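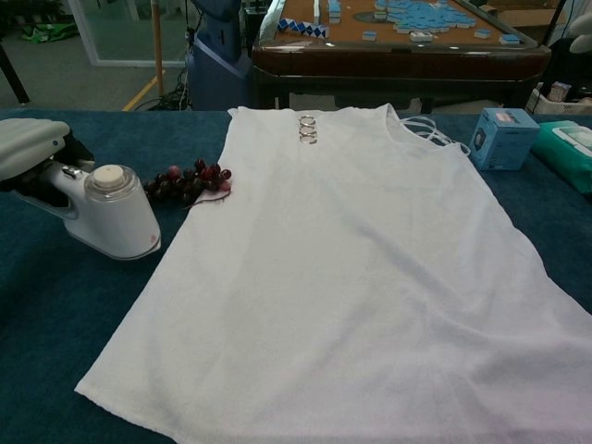
Steaming Light Tops at Home

Thin summer tops crease in the drawer and come out looking slept in. A handheld steamer deals with most of it, and you don't need an ironing board.

Lay a thick cotton cloth over the table first. A dark one is useful under white clothes because you can see the edges of the garment and any lint. If the table is varnished, put a folded towel under the cloth, as steam can mark the finish.

Clear the table before you switch on. Fruit is the usual trouble in our kitchen. One squashed grape will stain white fabric, so move the bowl to the counter. Rings and bracelets should go in a saucer. They can snag thin cloth, and metal gets hot.

Fill the reservoir to the line and let the steamer heat fully. Aim it at the sink for 5 seconds to clear any drips.

Spread the top flat with the neckline away from you. Pull the side seams straight by hand and work from the neckline down to the hem. Keep the head moving. Stubborn folds across the middle need a second pass with the fabric held taut.

Do thin straps last. Lay them out straight so they don't twist, and give each one a short burst.

Hang the top for 17 minutes before wearing or folding it. Empty the reservoir when you finish. In hard water areas, use distilled water and descale every 3 months.

Tip sent in by Nhi Quách, Duswood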